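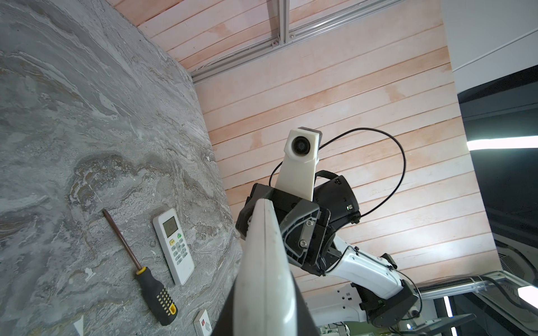
Tikwood Opens a Fix-It Counter for the Small Stuff

HOLLANLEY, Sunday, May 14, 2023 - I'm Lwazi Sibiya, I run the Tikwood repair shop on Kelitz Street, and I've wanted to write this one for ages! Our new fix-it counter is open, and you can bring in pretty much anything that fits on it.

I mean the little household things. The remote for the air conditioner is my favorite (we see so many of them once the weather warms up, usually with a sticky button or a tired battery contact). Most need a screwdriver, a cotton swab and a bit of patience. My own pick is a black one with a yellow collar and rubber studs on the grip, and it lays next to a white remote on the gray stone-look surface most mornings.

Khoa Lâm and I do the repairs, and Ehab Saber is at the front if you want to ask before you drive over. Last year we fixed 2,000 items in the old shop, so yes, we've seen yours before.

Simple jobs cost $4 and you can wait for them. If we need to order a part, we'll call you with a price first. Please bring the batteries too, even the dead ones!

We're open until 6 p.m. on weekdays, at 29 Kelitz Street, with parking behind the building. Reporters are welcome to stop in and bring a broken remote.

Press contact: Junaid Orakzai, Tikwood, Hollanley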